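Can You Trust a Color Name?

Green, lime, chartreuse: who decides which is which?
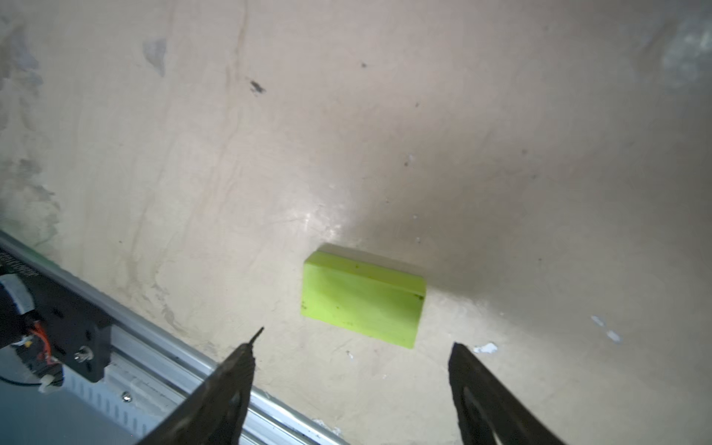
Why do people argue over whether something is green or yellow?
Because the rainbow has no lines in it. Green slides into yellow a tiny bit at a time, and each person picks a different spot to stop saying "green" and start saying "yellow."

You may have seen a rainbow drawn as neat stripes. Don't believe the drawing. Go look at a real one, or shine a flashlight through a glass of water onto a white wall, and try to put your finger on the exact place where yellow ends. Then ask a friend to do it. You will probably point to different places, and there is no answer sheet to check.

What is color, then?
Light travels in waves. Some waves are long and some are short. Your eyes react to the different lengths, and your brain turns that into what you call red or blue. The back of your eye has tiny parts called cones that do this job. Most people have three kinds of cones. Some people have cones that work differently, so a red apple and a green leaf can look much alike to them. They aren't looking at it wrong. Their eyes are sending a different message.

Do you and I see the same green?
Be careful with anyone who says they know for sure. We can test whether two people can tell two paints apart. We can't climb inside someone's head and look out. So scientists have plenty of good evidence about what people can match and sort, and much less about what green feels like to the kid next to you.

How many colors are there?
It depends on what you are counting. If you mean common color words in English, there are 11 that most lists agree on: black, white, gray, red, orange, yellow, green, blue, purple, pink and brown. If you mean shades you can tell apart, the number is huge, and different books give very different numbers. When books disagree that much, ask how each one did its counting.

Stores are worse. The Tindall paint chart has 273 colors on it. Twelve of them are greens with food names, and two of those, Pear Skin and Soft Pear, look the same to us on the card. Maybe they look different on a big wall. Maybe somebody just needed to fill a row. Skorkum crayons come in a box of 40, and the one called Plaven Green doesn't match the paint called Plaven Green at all. A name on a label is only a name.

Is it true that some colors make you calm, or hungry, or smart?
You will hear this a lot. Blue is supposed to help you relax and red is supposed to make you hungry. Some studies have found small effects and other studies looked for them and found nothing. A person might feel calm in a blue room, but the room might also be quiet and have a nice chair in it. Before you believe a claim like that, ask what else was different.

Try this
You need a paint chart or a box of crayons, a sheet of paper, and a few people.

Pick the colors that go from plain green to plain yellow and lay them in a row. Ask each person, one at a time, to point to the last one they would call green. Write it down. Don't let the others watch, or they will copy.

Now turn on a different lamp and do it again. A warm yellowish bulb can move people's answers quite a bit – daylight from a window may move them back. The crayons haven't changed.

If everyone at your table picks the same crayon, don't decide you have found the true edge of green. Ask more people first.

From the Flisbridge Children's Science Pages, October 13, 2018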